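4.3 Recording a demonstration in simulation

Use this procedure to teach Prelura a task by remote control before you run it on a real arm. The hand controller must already be paired (see 4.1).

1. Open Skenico and load the task scene.

2. Set the number of demonstrations to record. The default is 37. The maximum per session is 200.

3. Hold the controller in a neutral position and press Home. Wait until the arm stops.

CAUTION: Do not move the controller while the arm is homing. The offset will be wrong for the whole session.

4. Press Record. Guide the gripper through the task at a steady pace. Pauses longer than 2 seconds are trimmed from the file.

5. Press Record again to end the demonstration. Press Discard if you made an error. Discarded runs do not count toward the total.

NOTE: Each demonstration is limited to 500 steps. Recording stops at the limit and the run is marked Incomplete.

6. Open the Review tab and select the gripper view. The view is in shades of gray. Drag the slider to check the run from start to end. In the still below, a fingertip shows as the black pointed shape at the lower right.

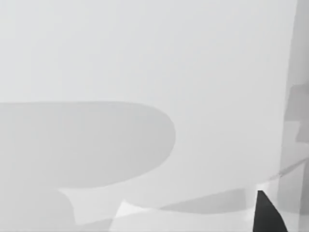 7. Select Keep or Delete for each run.

8. Click Export. Enter the operator name and a session label, then choose a folder. Files from different operators can be merged later (see 4.5).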